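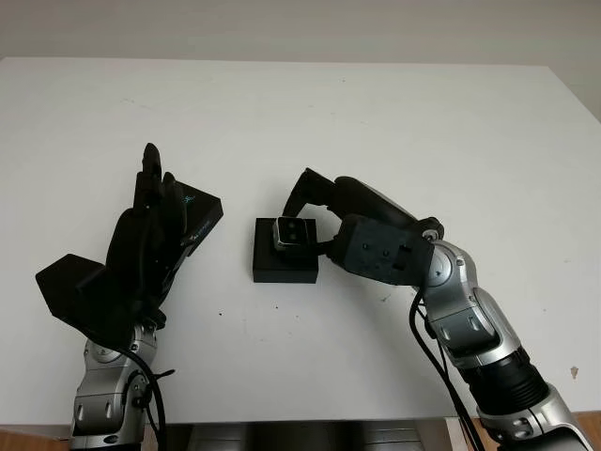 White tabletop, plain wall behind.

Jurnell council tracker, paid version. Quick review, typing this between meetings.

Background: I cover Leltstead town council for a newsletter with 100 readers on a good week. Mayor moved four people between departments in May and I found out from a parking notice. So I paid for Jurnell. $17 a month.

What it does — follows who holds which post, emails you when that changes, keeps the old votes attached to the person and not the seat. That last bit is the reason to buy. When Gunther Bauerfeind went from housing to budget, his whole housing record came along with him. Took me two clicks to find his no vote on the Brennan Street levy.

Alerts are fast. Got the one on Nazma Roy taking over transportation before the town's own page had it. Wrote it up on my phone at the bus stop.

Now the bad. Search is poor. Type "deputy" and you get every deputy anything going back 6 years, no way to sort by date. Committee pages load slow. The PDF export drops the last column if the names are long, and I emailed support about it, got a form reply, then nothing.

Also the vote summaries. Don't trust them. One had an abstention down as a yes. Check agaisnt the minutes every time.

I used Jirnow before this. Cheaper, nicer to look at, no history at all once somebody leaves a post. Fine if you just want a phone number for your council member. Useless for reporting.

Setup was ten minutes. You pick your town, pick the departments, done. Turn off the daily digest right away, its mostly meeting room changes.

4 out of 5. Would be higher with a search that works. Renewing thru the budget vote, then I'll see.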